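Divided boxes for small printed cards

Members who hold small printed cards (hotel cards, luggage slips, trade cards, restaurant cards) have asked for a follow-up to the April note on flat storage. That note dealt with albums and folders. The present one deals with upright storage in a divided cardboard box, which suits cards that are still being sorted and will be moved several times before they go into an album.

The principle is the same as a seed box or a drawer insert. Strips of card are slotted halfway through and crossed over one another to make a grid, and the grid drops into a shallow tray. Each slot takes one card, or a small group of identical cards, standing on its short edge. The top half of the card stays above the dividers so that the heading can be read without lifting it out.

Three dimensions matter. The slot should be wider than the card by 3 mm in total. Less than that and the corners catch on the way down; much more and the card leans and takes a curve if left for a few weeks. The depth of the tray should be less than half the height of the card. The gap between one divider and the next, front to back, is less critical, but 25 mm is comfortable for finger and thumb and still keeps the card close to vertical.

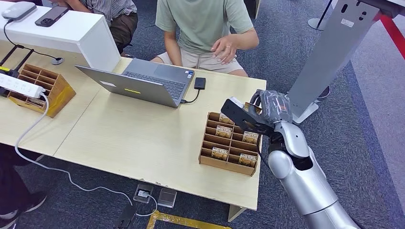 Text: Killian Delorme
Section: Storage and handling

Cards with a common heading are the awkward case. Where several in a set carry the word HOTEL in bold lettering on a gold and brown ground, the heading tells you nothing once they are standing in the grid, and the eye has to go to the smaller print. Spreading five of them over the rows with empty slots between gives room to get hold of each one and makes it harder to pull two at once. It wastes space, and in a finished arrangement the slots would be filled in order. During sorting the waste is acceptable.

The order of work we use is as follows. Decide what each row means before any card goes in, and write it down. Rows by town and columns by printer works for most hotel material. Fill from the rear row forwards, otherwise the cards in front obstruct the hand. Lower the card straight down over its slot and let go when the bottom edge has reached the floor of the box. Do not slide it down the face of the divider. Cut board has a rough edge, and metallic inks in particular mark easily. Gold printing also shows fingerprints, so hold these cards by the long edges.

A laptop on the same table is convenient for keeping the list. Put it behind or beside the box and leave the front clear, with any cable led away from the side on which cards are being handled. Drinks go on another surface.

Shih-chieh Chien has been through the Flirnero lot on this system. It holds 112 cards, most of them duplicates in fair condition, and was previously kept in rubber-banded bundles. Bands should be removed from any bundle as soon as it arrives. Where the rubber has perished and stuck, leave it and ask, as pulling will take the surface off the card.

On materials: plain brown board is suitable for sorting and for short-term use. It is not suitable for keeping. Most of it is acidic and will discolour the edges of white or cream stock. Boxes sold as archival by a reputable supplier cost more, and a sheet of acid-free tissue under the grid is a reasonable compromise for a few months. The Lemow pattern, which members have been passing round as a photocopy, has slots cut for a slightly taller card than is usual in this country. Reduce the tray height accordingly before cutting.

For large holdings the grid is the wrong tool. Above 1000 cards the area of table required becomes impractical, and long single-channel trays with lettered dividers are quicker to use. The Restrepo and Drurkov lists are both kept in that form and can be seen at the reading table on request.

Corrected cutting measurements for the Lemow pattern will be printed with the next issue. Members who have already cut the old version can trim the tray walls with a knife and steel rule and leave the grid as it is.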